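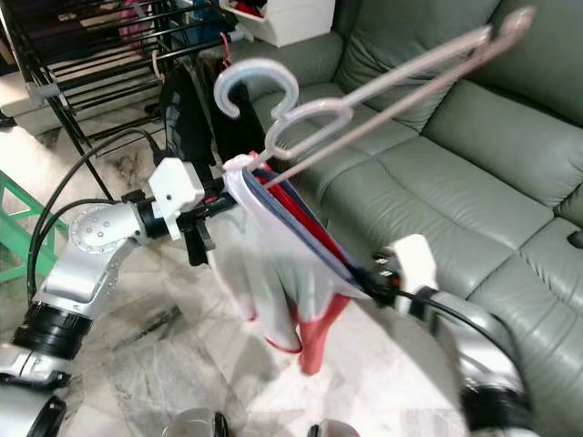
Gastgate dev diary
Home | Diary | Tooling | Archive

September, entry 14

Spent the morning on bimanual handoff. The left arm holds the hanger at the neck while the right one takes an edge of the garment, and the planner still treats the cloth between them as if it weren't there. I added a soft limit on the distance between grippers, taken from the last tension estimate. It is crude. Svyatoslav Kovalchuk wants it inside the optimizer as a proper constraint, and he is probably right, but the solver already takes up to 200 ms per replan and I don't want to touch it this week.

Replayed 44 logged episodes through the new limit. It triggered in 26. Most of those were late, after the wrist force had already started climbing. Lowered the filter cutoff, which made it worse, then put it back.

After lunch, segmentation from the wrist view. Dark socks on clips, dark fingers on both sides, a black bar across the top. 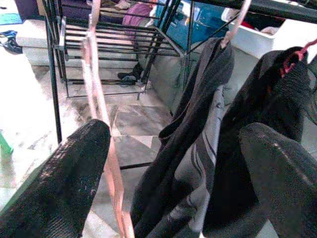

The mask bleeds from sock to finger whenever the two overlap. Bohdana Chornovol suggested rendering the fingers from joint state and subtracting them before the network sees anything. Tried it with the Prosik calibration. The offset at the fingertip is still too large, so the subtraction leaves a thin dark rim that gets labeled as fabric. Need to redo hand-eye before judging the idea.

Also: the log viewer drops the right gripper current when both streams start in the same tick. Filed it.

Tomorrow: hand-eye, then the clip detector.

Recent entries
Sarantis: moving the replay tool off the old scheduler
Depth holes on glossy surfaces
Flurno message timing, part 2

Contact | Copyright Gastgate | Back to top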